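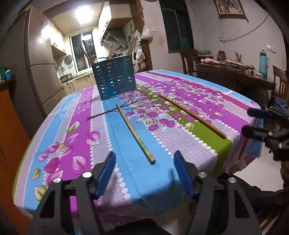 Kernik Noodle Night Is Back, and It's Bigger

The long tables are coming back to Khoury Street this April! After a year off for roof repairs, the Kernik neighborhood noodle night returns to the old market hall, with nine kitchens cooking and seats for 400 people at a time.

Organizer Tien-fu Lu has been getting calls about it since winter. "People stop me at the bus station to ask if the sesame noodles are on the menu," he said. They are, along with cold buckwheat bowls, a lamb broth from the Petau Grill and a peanut dish that sold out before 7 p.m. last time.

The last noodle night drew 2,818 visitors, a record for the hall, and the line went past the bakery and well down the hill. To keep things moving, the doors will open an hour earlier, at 4 p.m., and there will be a second entrance on the Jadus Lane side — strollers and wheelchairs can roll straight in from there.

Anas Haddadin is running the hand-pulled noodle class again, and it's a joy to watch even if you never touch the dough. He has room for 100 people over the evening, in small groups, and kids are welcome with an adult. Sign up at the hall's front desk.

Entry is free and bowls are priced by each kitchen. Bring your own container if you want to take leftovers home. Music starts at 6 p.m. and the last orders go in at 9:30.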